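Girkgate Building 4 — Upper Floor Workroom
Ceiling, Lighting and General Condition Checklist

Inspected by: Radu Surdu
Reviewed by: Cayetano Requena
Period: June 2022
Previous inspection: February, same year
Form: Durkevance 54, general interior

Ratings used: S (satisfactory), M (monitor), R (repair required), N/I (not inspected). A comment is required for every M, R or N/I. Comments on S items are optional.

Section 1 — Access and egress

1.1 Main door opens fully and closes unaided — S
1.2 Door closer speed — M
Comment: Closes faster than at the February visit. Adjust the latch valve a quarter turn and recheck after a week of normal use.
1.3 Exit route kept clear, minimum width 1000 mm — S
Comment: Measured at the narrowest point between the end bench and the wall.
1.4 Exit sign legible from the far end of the room — S
1.5 Threshold strip secure — R
Comment: Two screws missing on the corridor side. The strip lifts under a heel. Same item was rated M in February and should not have been left. Work order raised.

Section 2 — Floor and work surfaces

2.1 Floor free of trip hazards — S
2.2 Floor finish intact — M
Comment: Wear at the sink position. Still within tolerance.
2.3 Bench edges free of splinters and sharp fixings — S
2.4 Bench load labels present — R
Comment: Missing from the bench nearest the door. Replacement labels are held in the Ng store, second drawer.
2.5 Stools and chairs stable — S
Comment: One stool withdrawn and tagged. Do not return it to use until the foot ring has been welded.

Section 3 — Electrical, low level

3.1 Socket outlets undamaged — S
3.2 Extension leads not daisy-chained — M
Comment: One instance found and corrected during the visit. Remind occupants.
3.3 Portable appliance labels in date — S
3.4 Distribution board accessible and labeled — S
Comment: Circuit schedule inside the door is handwritten and still correct. Type it up when the board is next worked on.

Section 4 — Ceiling and lighting

4.1 Ceiling panels secure, no visible sag — S
Comment: Corrugated ceiling between the white beams, checked from floor level along its full length. Lap joints were checked by ladder in the first bay only.
4.2 Staining or signs of leakage — S
Comment: None found. The mark noted in February was cleaned off by the roofing contractor and has not come back.
4.3 Beams free of added loads — S
Comment: No hooks, chains or cable bundles to be fixed to the beams without written approval. Occupants have asked about hanging a cable reel. The request was declined.
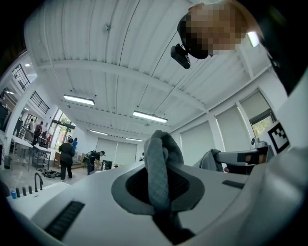 4.4 Long fluorescent fixtures, mounting — S
Comment: Four fixtures, all ceiling mounted. Each was hand checked from the platform ladder with the circuit isolated. No movement at the brackets.
4.5 Long fluorescent fixtures, operation — M
Comment: All start. The one nearest the door takes several seconds. Order Cutance tubes to match the existing color temperature and replace the full set together, to avoid mixed light over the benches.
4.6 Small recessed lights along the wall — S
Comment: Trims seated flush. They are on a separate switch, which still needs a label.
4.7 Small round ceiling fixture — N/I
Comment: Out of reach with the ladder on site. The drawings I was given do not say what it is. C. Requena to confirm against the original installation record before the next visit — if it is a detector, it goes on the alarm test schedule and comes off this form.
4.8 Light level at bench height — S

Section 5 — Ventilation and temperature

5.1 Extract fan runs on both speeds — S
5.2 Grilles clean — M
Comment: Light dust. Vacuum at the next routine clean.
5.3 Room temperature at time of visit — S
Comment: 20 °C, read at bench height away from the door.

Open items carried forward

1.5 Threshold strip — repair, priority. Temporary tape applied.
2.4 Bench load labels — replace.
4.5 Tubes — order and replace as a set.
4.7 Round fixture — identify.

Reviewer's note (C. Requena): Agreed, with one change. Item 1.2 should be adjusted on the same work order as 1.5, so that the door is only taken out of use once. For 4.7, bring the tall platform ladder from Building 2. The short one has been brought up twice now and does not reach.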